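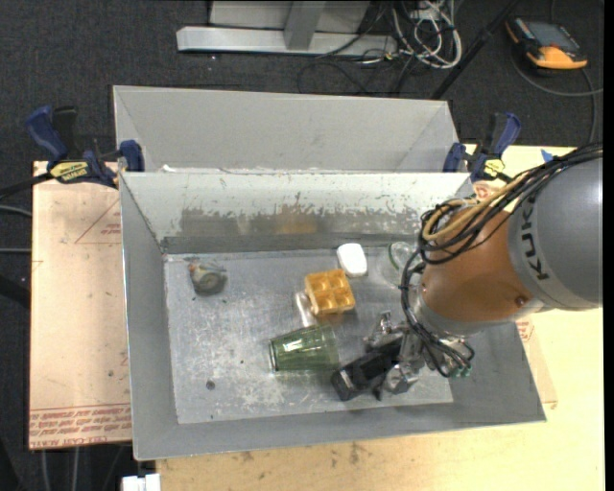
Ticket: certificate of insurance rejected by landlord, policy shows wrong named insured
Product: commercial property + general liability package, Tindis
Status: open, waiting on carrier
Last updated: Sunday, September 15, 2019

Issue as reported

We rent a unit from Miltoro. Lease renewal needs a certificate of insurance (COI) with Miltoro listed as additional insured and a waiver of subrogation. Pulled the certificate from the Tindis portal, sent it over, got it back same afternoon. Two reasons given:

1. Named insured on the certificate is "Jumdale Supply". Lease is signed by "Jumdale Supply LLC".
2. Additional insured box is ticked but no endorsement attached.

Portal says policy active, premium paid, no alerts. So no idea why the LLC dropped off. It was on last year's certificate, I have the PDF.

Need this fixed before the renewal date in November or the lease goes month to month at a higher rent.

What I tried first

- Logged out and back in, reissued certificate. Same name.
- Typed LLC by hand in the "insured name" field on the certificate form. Field lets you type, then puts the old name back when you hit Generate. No error message.
- Different browser. Same.
- Looked for the endorsement under Documents. There's a declarations page, the policy form, a billing schedule and a privacy notice. No additional insured endorsement of any kind.
- Chat support. Was told certificates are "automaticaly generated from policy data" and to contact the agent. Our agent is Hubáček, small office, closed for the week.

Log

Entry 1
Called Tindis service line. On hold a long time. Rep confirmed the name on the policy itself is missing the LLC, so the certificate is only copying it. Looks like it happened at renewal when the account was moved to the new system. She could not say if other accounts were hit. Asked for a correction, she said name changes have to come from the agent in writing. Pointed out it isn't a name change, it's a mistake. Same process either way.

Got a reference for the call – ends in 164.

Entry 2
Hubáček back in the office. Sent them:
- last year's certificate with the right name
- articles of organization
- page one and signature page of the lease
- the rejection email from Miltoro

They agreed it's a clerical error and put in the request. Asked them to also request the additional insured endorsement and the waiver. They thought those were already on the policy. Sent a screenshot of the Documents tab. They went quiet, then said they'd check.

Entry 3
Answer from Hubáček. The additional insured endorsement was on the old policy and did not carry over. Waiver was never on there at all. Last year's certificate had the waiver box ticked anyway and Miltoro never asked for the form. So for a year we had a certificate promising something the policy didn't have. Not great.

Asked what that means in practice. Short version: a certificate is just information, it doesn't add coverage. If the form isn't on the policy the tick in the box does nothing. Would have been good to know.

Cost to add both now: the additional insured form is included in the package, the waiver is an extra charge, $164 for the term. Told them go ahead. (Same digits as the call reference, yes. I checked it wasn't a typo.)

Entry 4
Correction came through on the policy. Downloaded new declarations page. Named insured now reads "Jumdale Supply LLC". Good.

Reissued certificate. Still the old name!! Called again. Rep says the certificate tool keeps its own copy of the name and refreshes overnight. OK, waiting.

Entry 5
Next morning. Name now right on the certificate. Additional insured form shows under Documents. Opened it and the schedule is blank – no name, no location. A blank schedule on this form is supposed to say "as shown in the declarations" and the declarations don't list anybody either. Sent it back to Hubáček, asked for Miltoro's full legal name and our unit address typed on the schedule.

Also noticed while reading the new dec page:
- business personal property deductible now 3,000. It was 700 before.
- nobody told us, no notice in the mail or the portal

Asked Hubáček if that was part of the correction. They said no, that changed at renewal as well. So same date as the name thing. Asked for it to be put back or for a copy of the notice that was supposed to go out.

Entry 6
Tindis replied on the deductible through Hubáček. They say a notice was mailed. Asked for proof of mailing and the address used. Waiting. They offered to lower the deductible going forward for more premium, quote to follow. Told Hubáček don't accept anything until we see the notice, I don't want to pay for something that might of been changed wrong in the first place.

Emailed Miltoro with where things stand. Sent the corrected certificate and said the forms are coming. They will hold the file open but want actual copies of both endorsements, not only the certificate. Fair enough.

Entry 7
Schedule came back filled in, wrong unit number. It's the old unit, from before we moved across the lot. Checked the dec page: location address there is right. Somebody typed it off an old application. Sent back again with the lease page attached and the unit number circled.

Waiver form is in and looks right. Names Miltoro, applies to general liability. Saved a copy outside the portal this time.

Where it stands

Fixed:
- named insured on policy
- named insured on certificate
- waiver of subrogation added, copy saved

Not fixed:
- additional insured schedule, unit number
- deductible change, no proof of notice yet
- last year's certificate showed a waiver we didn't have, asked Hubáček if that has to be reported to their own E&O carrier. No answer on that one

If you're reading this with the same problem

Certificate form will not save a name you type in, don't waste time on it. It has to be fixed on the policy and then you wait overnight. Rep can't do it, agent has to send it in writing. Attach the old certificate and the formation papers in the first email, saves a round trip.

Open every form, even if the title is listed under Documents. Ours was there and it was empty.

Compare the new dec page line by line with the old one. Limits, deductibles, locations, names. I only looked at the top box for months.

Next step: call Hubáček about the unit number, then ask Tindis again for the mailing proof. Leave ticket open.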